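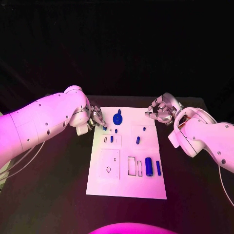
Two white arms and silver hands over a dark tabletop, pink lighting.

Jurkthorpe Community Board > Parks and Recreation > Pavilion booking rules and the new lease

fieldgate_rd
Posted Jul 29, 2024

The town put the draft lease for Nwosu Field up on the notice page. It's a renewal between the town and the Field Association, and most of it is the same as the old one. The part I want to ask about is section 7, which covers the pavilion. Under the old lease the Association set its own hours and rates. Under the draft, any change to rates has to go to the town for approval first, and the pavilion has to be kept open for drop-in use two evenings a week.

Does anyone know who asked for this? I coach under-tens and we rent the big room when it rains. I don't want to find out in October that our slot is gone.

marl_pit
The drop-in evenings came from the town. It was in the spring survey. People said the building is always locked when they walk past it, and they're right.

H. Okafor
Hadiza Okafor here, I do the bookings. To answer the first post: no existing slot has been moved. The two evenings haven't been picked yet. The draft only says two. If your group has a regular booking, email me before the comment period closes and I'll put it on the list of times we ask the town to leave alone.

fieldgate_rd
Thanks. Will do. Is the comment form the one on the town site or the Association one?

H. Okafor
Town site. The Association form is for bookings only.

tworunsdown
I'm against the rate approval part. The Association pays for the heat, the cleaning and the mowing out of rentals and dues. If the boiler bill goes up they need to change the rate that month, and the town takes forever to approve anything. Look how long the parking lot lights took.

marl_pit
The town owns the land. If I owned a building and let someone else run it for next to nothing, I'd want a say in what they charge people to get in.

tworunsdown
It owns the land. The Association raised the money for the pavilion. Those are different things and the lease has always treated them as different.

Dzintra Rozīte
I was on the board when the pavilion went up, so a correction to both of you. The Association raised part of it. The town put in $4,000 for the water line and the rest was a state grant and the family bequest. The building belongs to the land under the old lease and it does under the draft too. Page two, near the bottom.

tworunsdown
OK, I had that wrong. I still think the approval step is a bad idea. Put a cap in the lease and let them set rates under it.

marl_pit
I could live with a cap.

plekix_parent
Can someone explain the storage part? We keep the Plekix goals in the shed behind the pavilion (the folding ones, a bit over two sets). The draft says "no third-party equipment without written permission." Are we a third party? Our league isn't part of the Association but we've been in that shed for years.

H. Okafor
Yes, you'd count as a third party. You would need a letter. I can write those once the lease is signed, and I don't expect any trouble with yours. Please label the goals though. There are things in there with no name on them and they will be cleared out.

coldbrook22
Is the Plarnell path in this lease or not? The map has it half in and half out. It floods by the second bench every time it rains and each side says it's the other's job.

Dzintra Rozīte
The map is wrong. The line should follow the fence. I've sent that in as a comment and you should too, they pay more attention when it comes from more than one person.

coldbrook22
Sent. Took five minutes.

runner_lou
Does any of this change dogs on the outfield?

H. Okafor
No. Leashed on the path, not on the playing surface, same as now.

fieldgate_rd
I emailed about our rain slot and got a reply the same day. The form on the town site only takes up to 470 words, so if you have a lot to say about the rates, write it somewhere else first and trim it down. Mine got cut off the first time.

tworunsdown
I'm sending the cap idea in tonight. If anyone wants to copy the wording, message me.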